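How to run your own trial of the Calby two-arm garment kit

Posted 21 March 2020 by Cinzia Santoro
Filed under: Workshop, Trying things before you pay for them

Calby would like you to believe its two-arm kit will put your clothes on hangers by the end of the first afternoon. I had one on hire for 14 days in February and I don't believe that, but I don't think the kit is rubbish either. The trouble is that the sales demo tells you almost nothing. If you are thinking of buying or renting one, do the steps below first and make up your own mind.

You will need

The kit itself (two arms, two grippers, the control box and far more cable than you expect)
A table that doesn't wobble
Wire hangers, plain ones, and more than you think
A bag of real clothes that have been worn and washed
A notebook
One other person, ideally one who doesn't care whether it works

Step 1. Say no to the demo shirt

The rep will arrive with a shirt. Ours was stiff, dark and pressed flat, and the arms handled it very nicely. Thank the rep and put it back in the case. Bring out your own things: pyjama bottoms, shorts with an elastic waist, a child's vest, anything pale and limp. Soft waistbands are where the trouble starts, as they gather up and hide their own opening. If the rep says the kit is "not tuned" for those, write that down word for word and ask what tuning costs.

Step 2. Bolt the arms down before anything else

The manual puts this fourth. Do it first. Fatos Leka, who helped me set up, followed the printed order and we had to undo the whole lot. Fix one arm on each side, so that both can reach the middle of the table without stretching. If your table top comes in two pieces, feel along the join with a fingertip. A raised edge will catch a hanger every time.

Step 3. Sort out the cables

Leave a generous loop of cable over each wrist. Then move each arm slowly by hand through its full reach and watch the loop, not the arm. If it pulls tight, give it more slack. If it drops low enough to brush the cloth, tie it higher. Calby's setup video passes over this in a few seconds. It took us most of a morning.

Step 4. Start with the hanger alone

Lay one wire hanger flat and have one gripper pick it up by the end of a shoulder. Wire is thin and lies close to the table, so the fingers have to come down very low. Do this 19 times and write down every result, including the ones where you nudged the hanger straight first. Those are failures. The brochure from Calby talks of "assisted success", and I'd ask for the figure without the assistance.

Step 5. Add the garment, badly

Drop the clothes on the table from waist height and leave them as they land. Don't smooth them. Mārtiņš Kairys kept tidying the waistband towards the hanger without noticing he was doing it, and our first page of results had to go in the bin. Let a corner hang over the front of the table if that's where it ends up. Your laundry won't lie neatly for the machine, so the trial shouldn't either.

Step 6. Run it and keep your hands in your pockets

Let one gripper deal with the hanger while the other goes for the cloth. Give each try 5 minutes and then stop it, whatever it seems on the point of doing. "Nearly there" is a popular phrase with people who sell these. Keep the stop button where your helper can reach it, and keep fingers and sleeves away from the jaws, which come to a point.

Step 7. Work out the real price

Ask for the following in writing:

The cost of replacement fingers, and how long delivery takes
Whether software updates stop when the first year's cover does
Who pays the return carriage on a hired kit
Whether the Fakis gripper fits, as our rep said it did and the support desk said it didn't

I also rang Ilze Juška, whose alterations shop tried the rival kit from Šimkus. She sent hers back after 2 weeks, mainly over the noise. Calby's is quieter, I'll give it that.

Would I buy one?

Not at the present price. For a college or a workshop that wants to learn how two arms share a job, there's something here, and the hire terms are fair if you read the carriage clause. As a way of getting clothes on hangers, I want to see it do my pyjamas with the rep out of the room.
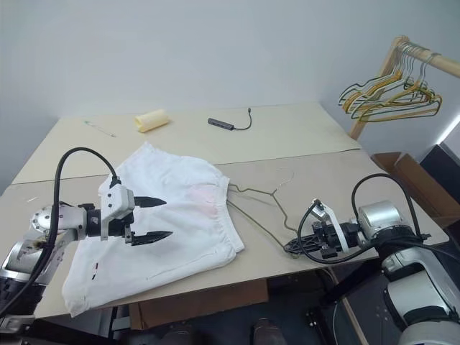

Step 6: both arms at the table, with the white garment and the wire hanger between them.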